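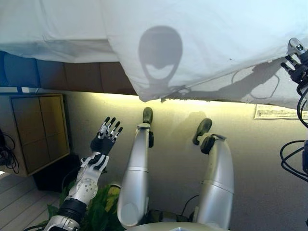
Home | Syllabus | Handouts | Labs | Contact

Handout 4: Comparing hands on cloth
Posted December 26, 2024 by Frauke Diekmann

Okay, hands! Last time we got as far as wrist cables and I promised you the comparison between the two five-finger hands, so let's do that and then talk about what I want from your lab reports in March.

Quick reminder of the two we've been using. The Erkuver hand is the stiff one. It closes fast, it closes hard, and it repeats beautifully on boxes and bottles. The Wovmont is softer in the finger joints (you can push a fingertip back with your thumb and it gives a little), and it's slower, which drove me up the wall for the first week. I've since come around to it, at least for bedding.

Why bedding? Cloth is mean to a gripper. A cup stays cup-shaped while you're reaching for it. A sheet folds, slides and hides its own edge, and the second you lift it, the thing you planned for is gone. So if you want to find out what a hand is really like, give it a sheet or a duvet and watch what the fingertips do in the last 3 cm before contact.

What I look at, in the order I'd like you to write it up:

First, the approach. Does the hand come in with the fingers open enough to get around the hem, or does it bulldoze the cloth ahead of it? We ran 10 tries per hand and the Erkuver pushed the hem away in 4 of them. The Wovmont did it once.

Second, the pinch. Thumb and one finger is plenty for a single layer.
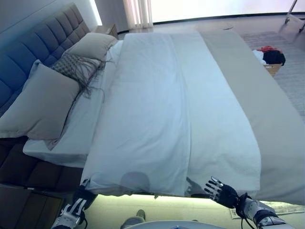

With a duvet you've got two hands to worry about, and they don't have to do the same job at the same moment. I like to let one side pinch and hold while the other is still finding its spot. Marín's controller lets you time the two arms separately, and please use that! The Lerkach one moves them as a mirrored pair unless you dig into the settings, and then one late finger spoils both grasps.

Third, the release. People forget this one every year. A rubbery fingertip pad that grabs well also hangs on when you'd like it to let go, and you drag your nice flat edge back toward you. Note the pad you used.

A word on the head camera. It sees your own arms for most of the job, so the hem can be hidden right when you need it. Try a lower and wider approach before you go blaming the vision code. Big pale cloth is hard as well (very little texture to track, and a bright window makes it worse), so write down the lighting for every run. I set our delay between camera and fingers at around 200 milliseconds, and you'll want to measure yours.

Cables: leave slack at the wrist, then check the slack again with the arm all the way up. Bring your logs to the next session, even the ugly ones.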